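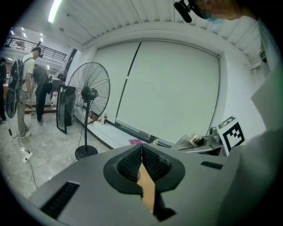 Off-white wall, white border, dark rail at the floor.

The Great Off-White Question

Honero Building News, 10/30/19

If you plan to repaint your unit this winter, please read this before you go to the paint store, and before you call the office to ask what color the hallways are. The hallways are off-white. We get this call a lot. The caller then asks which off-white, and things go downhill.

The can in the basement says 3973 and nothing else. The label has worn away where the name used to be, and the maker, going by an old invoice, was a shop on Zúñiga Street that now sells phone cases. We took a chip to the paint counter at Wosley, where the machine offered three matches with three different names, one of them a kind of oatmeal. They were all the same color until we got them home. Then one was pink.

So, a few things learned the expensive way.

Buy the sample pot. A paper card the size of a stamp tells you very little, and the lights in the store tell you less. Paint a good big square on two walls, one near the window and one in the worst corner you have, and leave them alone until you've seen them at breakfast and again after dark. North-facing units turn most off-whites gray. South-facing units turn them yellow, which the card will call "warm."

Check the ceiling. A ceiling painted in plain white makes nearly any off-white wall look as if someone used to smoke in there.

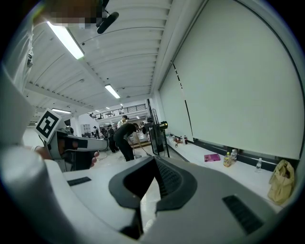 R. Wosley
(no relation to the store, and no discount either)

Write the number down. Put it on a piece of tape and stick the tape behind a switch plate, with the finish as well as the color. Eggshell and satin are cousins who don't get along – touch up one with the other and you'll see the patch every time the sun comes in. I have such a patch. It is behind a bookcase that I never wanted there.

Doors and trim inside your unit are yours to paint. The hallway side of your front door is not, and this includes the very cheerful green that turned up on the third floor in May.

Building rules still apply. Sanding and other loud work has to wait until 9 in the morning. Wet paint smell travels, so a note under the neighbors' doors is kind. Leftover latex can't go down the chute. Leave closed cans by the basement sink and they'll go out with the next Padel pickup, up to 10 cans per unit.

The office, extension 317, will lend you a chip of the hallway color if you want one. We'd like the chip back. The last one came home with a coffee ring on it and is now, I'm told, the best match yet.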